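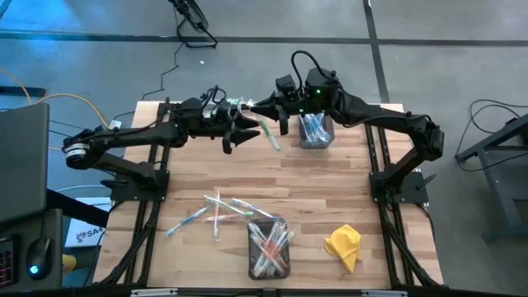
Photo: Ziad Tarawneh / Karam

Karam Smile Packs: progress report to the Pemari Fund
Prepared by Saron Abera, Saturday, May 21, 2022

Dear all at Pemari,

We're past the halfway point of the grant and I'm so pleased with how it is going! When we applied, we asked for enough to make up 200 family packs for people arriving in temporary housing, each with toothbrushes, toothpaste, a beaker and a bilingual leaflet. I'll go through where we are, including the bits that have been slower than I wanted.

Packs so far

We have given out 46 family packs through the Kurkum community kitchen, and another 37 are made up and waiting on the shelves in the back office. That does leave a good number to do before the end of the grant, but most of the early weeks went on finding suppliers and getting the leaflet right, and the packing itself is now moving along nicely. Our next delivery to Kurkum is a batch of 50, planned for June.

Toothbrushes

Brushes have taken up far more of our time than I ever expected (I now have strong opinions on bristles). Our first order was all one colour, and families told us very quickly that this was a nuisance. With several people sharing one bathroom shelf, you need to know whose is whose. So we changed the order. There are green and white handles now, as well as light blue and see-through blue ones, and we try to put different colours in each pack. We would still like more choice, as two blues can look much the same first thing in the morning, and Ziad is asking our supplier, Fuvo, about yellow and red.

The brushes stand in a small clear plastic tub on the wooden worktop while we sort them. It's a tiny thing, but you can see what colours are in there without tipping the whole lot out, and we have ordered more of the same tubs for the other items.

The leaflet

Version three is at the printer. The first was far too wordy and the second had the brushing pictures in an order that made no sense to anyone reading from right to left. Parents at Kurkum went through the new one with us line by line over tea, and it is so much better for it. The children's page now has a chart to colour in, morning and night.

Money

Spending is within budget. Brushes came in a little under what we had set aside and printing a little over, thanks to that second version. We would like to move the saving on brushes across to printing and would be grateful for your agreement by email. Nothing else has changed.

What's been difficult

Storage, mainly. Beakers are light but they take up a ridiculous amount of space, and we had them stacked along the corridor until the new shelves went up. We also ran short of the small brushes for under-sixes, which held back several packs for families with toddlers. I have raised the share of children's brushes in the June order.

Next

Packs for the June delivery, leaflets in every one of them, and a brushing morning at Kurkum with a dental nurse, songs included. You would be very welcome to come along! Ziad will send the date as soon as the hall is confirmed, and receipts for this period are attached separately.

With warm thanks,
Saron Abera
Karam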